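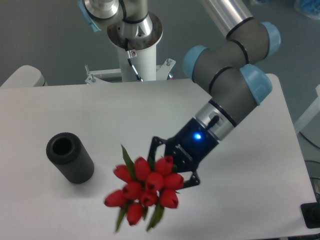
Tulips in the gripper, vase waiting on the table.

5 May 2024

Sunday session, so the building was dead quiet and we had the good kettle to ourselves. The flower task is the one the club voted in for the Moltden showcase in November and I've been putting it off, because flowers are horrible and I knew they'd be horrible. But the pick-and-place with the blocks is boring to watch and everyone's mum is coming, so flowers it is!

What the task is, for whoever picks this up next: bunch goes into the vase, then the vase gets moved to a mark on the table with the bunch still in it. That's it. Two moves with one gripper, no human hands once you've hit go. The Dritimstead team did something like it last year with a single rose in a jam jar and got a big cheer, so I reckon a whole bunch should go down a treat.

Part one, the bunch

The grip point matters way more than I thought. I had it down near the cut ends to begin with (my logic: that's how you'd hold a baton) and the heads swung about like a mop every time the wrist turned. Moved it right up under the flower heads and the whole lot behaves as one lump. I've saved that as pose 3, please don't overwrite it. Pose 2 is the old low one and can go in the bin as soon as somebody has checked that nothing else calls it.

Force is at 25 on the slider. Any more and I start worrying about the stems, any less and one of them slides. I'd like a proper look at this with a scale under the fingers instead of me squinting at it, so that's going on the list. Also slowed the final approach right down, which makes the run drag a bit, but a fast descent with leaves sticking out everywhere is asking for trouble – one leaf folded over the lip and the whole bunch sits crooked.

Part two, the vase

Spent most of the arvo on this one. The textured outside is brilliant for grip and I'd happily buy another of the same. Grabbing it by the rim means the fingers have to share space with leaves, and the planner has no idea leaves exist. I ended up adding a fat invisible cylinder above the vase in the collision model so the wrist comes in from the side of the bunch instead of straight down through it. Crude, but it's a club project and I'm calling it a feature.

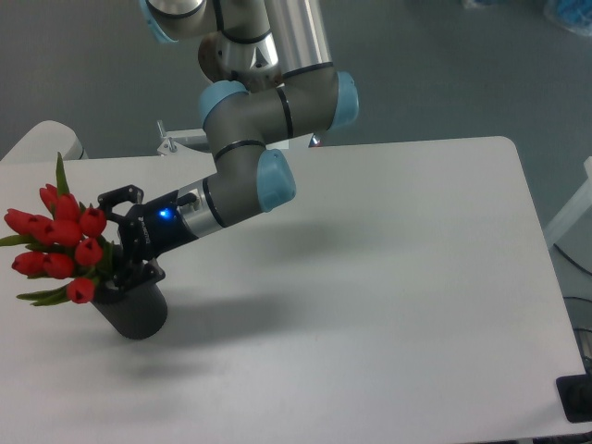
The lift height is the other thing I fiddled with. I'd set it high for safety and then realised there's no point hauling a top-heavy vase up into the air when it only has to clear the table. It's now a low lift and a slow slide across. Looks calmer too, more like a waiter and less like a crane.

The Devix script still throws its timeout warning at step 57 and I still don't know why. It carries on afterwards, so I've left it. If you're a first year reading this and fancy a bug to chase, it's all yours and I will shout you a coffee. Pasichnyk branch has the logging turned on, use that one and not main.

Part three, lining up over the opening

Stems need to be gathered before they get to the rim or the outside ones catch. I've got the arm stopping above the vase for a moment so the bunch can settle, then it comes down towards the back of the opening with a small nudge forward. The nudge is hand-tuned and will be wrong the minute anyone bumps the table, so check it against the tape before every session. 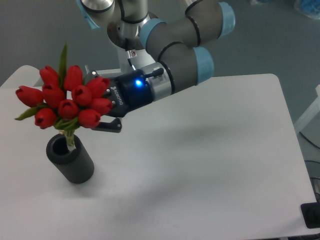 To do before next time

Scale under the fingers, get real numbers for the grip.
Delete pose 2 once it's checked.
Write the table check into the start-up sheet.
Try the run with fewer leaves and see if it's any quicker – my guess is yes, by a lot.
Buy more milk.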